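Notebook, chore trials, April

Vanity station, morning block. Question from Pichler is still the same one: can a machine wipe down and tidy a bathroom counter without a person finishing the job. My answer going in was "not yet, but the wiping part is close." Writing down where we stand before I forget.

Total so far for this station is 982 demonstrations by hand. Of those, 271 are cloth work, and Lwazi Ngcobo wants more before the next training run. I agree. Cloth is where the Zosaveck policy falls apart. It grabs a bottle fine. Give it a crumpled rag and it pinches one layer, lifts, and drags the rest over whatever is standing there.

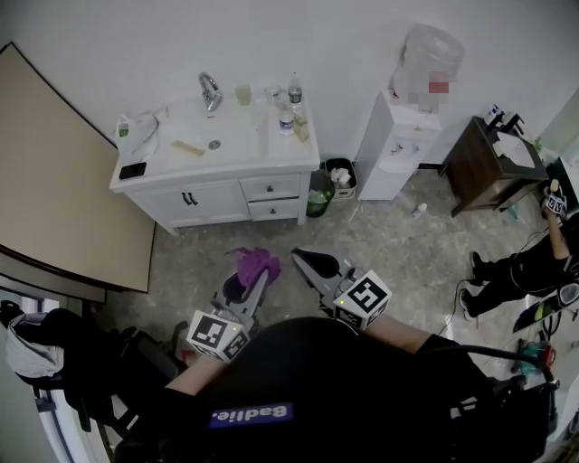

Vanity station, purple cloth in the left gripper. Counter left cluttered.

Counter clutter matters more than I thought in March. With a bare counter the policy wiped the full surface 11 times before it missed a patch. Add cups and bottles and it either goes wide around them or stops. A person picks the cup up, wipes, and puts it back without thinking about it. We have almost no demos of that, so the policy never does it. Elibariki Kombo is adding it to the task sheet as its own step.

Clear things are still bad. The small glass gets missed by the detector roughly half the time against the white top. Tried the Findau depth settings, no change I'd trust. Do not tune this again until the lights are sorted out.

Drawers and doors: two different handle types on the same cabinet, bar pulls on the doors and knobs on the drawers. Bars are OK. Knobs slip when the jaws come in at an angle.

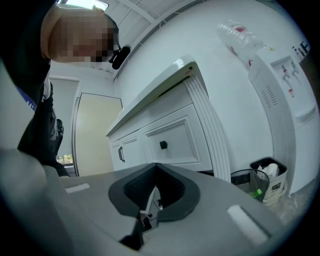
Trash is the other half of the chore and we haven't started on it. Picking up one tissue is doable. Pulling a full bag, tying it and putting in a new one - I would not promise that to anyone this year. Uva asked for it in the spring demo and I said no.

To do:
- cloth demos, folded and crumpled, both hands
- lift cup, wipe under, replace
- new jaw pads for knobs, 2 sets
- ask Lwazi which cloth sizes he wants

Stopped at 12:40.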